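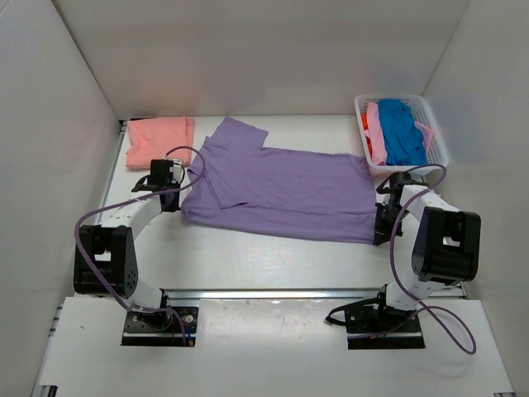 Ein fliederfarbenes T-Shirt auf dem weißen Arbeitstisch, dahinter ein gefaltetes Kleidungsstück und der Korb mit weiterer Wäsche. Foto: Trollico

Pressemitteilung
22.05.2022

Falten statt Stapeln: Trollico eröffnet Wäschewerkstatt Umeo

Die Firma Trollico eröffnet ihre neue Wäschewerkstatt Umeo. In den Räumen können Privatpersonen, Vereine und kleine Geschäfte gewaschene Kleidung abgeben und sie gefaltet wieder mitnehmen. Das Angebot richtet sich besonders an Secondhandläden und Kleiderkammern, bei denen viele einzelne Stücke in verschiedenen Größen ankommen.

Im Februar hat Trollico einen Probebetrieb durchgeführt. Dabei wurden fast 400 Kleidungsstücke gefaltet, die meisten davon T-Shirts und leichte Pullover. Von diesen Stücken kamen 357 aus dem Secondhandladen Savari, der auch nach der Eröffnung ein fester Kunde bleibt. Die übrigen Stücke haben Mitarbeiterinnen und Mitarbeiter von zu Hause mitgebracht.

Die Wäsche kommt in Körben an und wird einzeln auf einen flachen, hellen Tisch gelegt. Auf der weißen Fläche sieht man Flecken und offene Nähte schneller als auf einem dunklen Untergrund. Das T-Shirt wird zuerst ausgebreitet und glatt gezogen, vom Kragen bis zum unteren Saum. Danach legt man die Ärmel nach innen und faltet das Stück zu einem Rechteck. Für alle T-Shirts eines Kunden gilt das gleiche Maß, damit sie später gut in ein Regal passen.

Gefaltet wird nach der Methode Tsuchiya, welche Trollico für die Werkstatt ausgearbeitet hat. Sie besteht aus 5 Schritten und verlangt kein Bügeleisen. Kleine Knitterfalten im Stoff werden mit der flachen Hand ausgestrichen - stark zerknitterte Teile gehen separat an den Kunden zurück. Für Hemden mit Knöpfen gibt es eine eigene Anleitung, die in der Werkstatt ausliegt.

Die Farben werden bei der Annahme nicht sortiert. Erst nach dem Falten entstehen die Stapel, je nach Wunsch nach Farbe, Größe oder Art der Kleidung. Secondhandläden bekommen auf Anfrage auch eine Liste mit den Stücken, die einen Mangel haben.

Neben der Annahme bietet Umeo auch Kurse an. Die Teilnehmenden bringen einen Korb mit eigener, sauberer Wäsche mit und üben am Tisch. Ein Kurs hat höchstens 20 Plätze und dauert einen Nachmittag. Vorkenntnisse sind nicht nötig, Kinder sind in Begleitung willkommen.

Abgegeben werden kann die Wäsche während der Öffnungszeiten ohne Termin. Für größere Mengen bittet Trollico um eine vorherige Anmeldung. Nasse Wäsche, Bettdecken und Schuhe werden nicht angenommen.

Über Trollico
Trollico entwickelt Angebote rund um die Pflege und Ordnung von Textilien im Haushalt und im Handel. Umeo ist die erste eigene Werkstatt der Firma.

Abdruck honorarfrei, Belegexemplar erbeten.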